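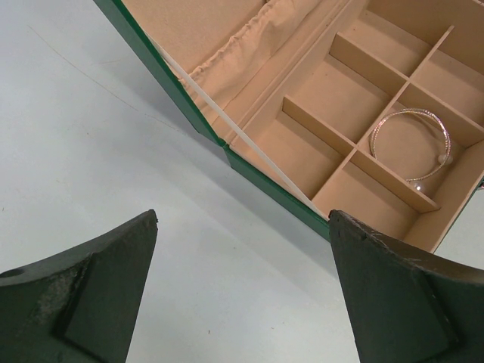
A silver bangle in its compartment at the Ladine packing room, with the gripper close by.

Packing room puts a price on its second arm

Friday, 11th October

If you've ever ordered a bracelet online and wondered who tucks it into the box, at Ladine the answer may soon be a bit of both - people on one side of the room and a pair of robot arms on the other. I spent a morning out there this week, mostly to talk about money, and came home with four pages of notes and a strong urge to tidy my own jewellery drawer.

Ladine, for anyone who hasn't driven past the old dairy depot, is the accessories business that does gift boxes for a string of smaller shops. It sells under its own name as well, but the bread and butter is packing other people's orders: a piece goes in a compartment, the lid comes down, the box goes in a sleeve and off it goes. In a quiet week they'll send out 710 boxes. In the run-up to Christmas it's more than 1,000, and that's when everybody's hands get sore and the overtime bill starts to look silly.

So they've been running one arm since June, on a lease from Zidar, and the question now is whether to buy it outright, add another, or hand the whole lot back and hire more casuals. I'd expected a glossy pitch. What I got was a spreadsheet with a coffee ring on it (they print everything out there, bless them) and a pretty frank chat about what had been left out of the first budget.

The arm itself was the easy bit, apparently. The lease is a fixed amount each month, the paperwork took an afternoon, and it turned up on a pallet like a fridge. The extras are what got them. There was the guarding, then an electrician to run a proper circuit to that end of the room, then a table heavy enough not to wobble, then training for the packers who'd be working beside it. None of those were outrageous on their own. Put together they came to nearly as much as half a year of the lease, and not a cent of it had been in the plan.

This time there's a line for everything. There's even one for fingers! I hadn't thought of grippers as something you'd wear through like brake pads, but the fingers get scuffed and chipped along the edges with use, and the new budget allows for replacement pairs right from the start, plus a spare set kept on the shelf. I was told very firmly that the spare set is not to be borrowed.

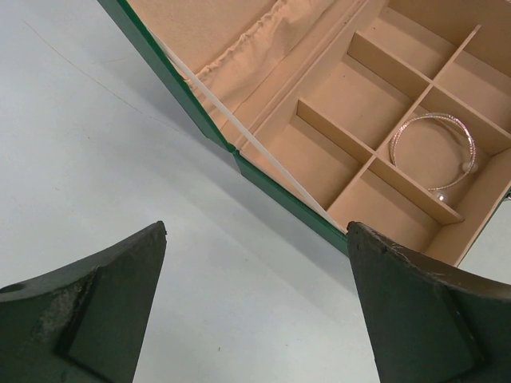 The other big change is time. The first plan assumed the arm would be earning its keep inside a fortnight, and it took a good deal longer than that to get it handling the stock the way the packers wanted. Bangles are awkward things. They're thin, they sit at odd angles, and the pearly ends on some of the open ones will catch on nearly anything. A ring in a foam slot is easy going by comparison. The new schedule gives each product family six weeks of set-up before anyone writes down a savings figure beside it, and bangles get a bit more again.

They've had two quotes for the second arm. Zidar would extend the current lease and throw in servicing, with the option to buy at the end of the term. Virág, the other supplier, would sell one outright at a lower total price, but the servicing is separate and the nearest technician is a long drive away. On paper Virág is cheaper. Once you add call-outs and the cost of running two different systems with two lots of spare parts, the gap shrinks a fair bit, and the packing team has made it pretty clear they don't want to learn a second set of controls in the middle of the busy season. I can't say I blame them.

I asked the obvious question about jobs. There are 12 people in the packing room, and the plan I was shown keeps all 12, with the savings coming out of overtime and the casual shifts before Christmas. That's not nothing if you're one of the locals who counts on those casual shifts, and I said so. The reply was that some would still be on offer this year whatever happens, and that next year depends on orders. I've written that down and I'll be asking again.

A couple of smaller things from the spreadsheet that I found interesting, in case anyone else in town is thinking about this sort of gear. They've budgeted for sample boxes and stock that will only ever be used for set-up, so nothing meant for a customer gets handled over and over. They've added a bit for lighting, which was patchy at that end of the room. And they've put in a contingency of a tenth of the total, which the bank had suggested the first time and which they'd cheerfully crossed out.

There's also a grant in the mix. Trendia, the regional business program, is taking applications for small manufacturers wanting to modernise, and Ladine has one in for the guarding and the training. It wouldn't cover the arm itself. If the grant doesn't come through they'll still go ahead with one machine, just on the lease and without the second bench, and look at it again in the new financial year.

A decision on the quotes is due before the end of the month, because either supplier needs the order in hand to deliver before the room gets too full to move in. My money's on the lease, for what it's worth, though I was wrong about the bakery and I was very wrong about the car wash.

Ladine is also opening the packing room to local businesses for a look around once the order is placed. Numbers will be limited, as there isn't much space to stand. Ring the front office to put your name down, and wear closed shoes - they do check, and I had to go back to the car for mine.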